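2 min read

November, late evening. Third day with the Kinsella gripper kit, on loan from Eto. They want 4,000 for it, wrist camera included. Setup was easy enough – 13 screws and one cable. Spent the afternoon on the crate job. The fingers are wide for the compartments and I had to slow the approach. Hjørdis Solheim wants my verdict before she orders for Nukcombe. Leaning yes, if they sell narrower fingers.

Contact | © Cliltska | Back to top

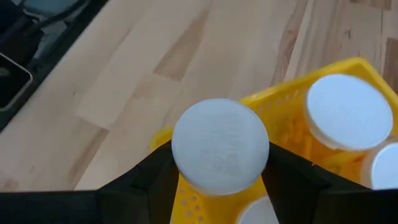

Wrist view, white cylinder between the fingers.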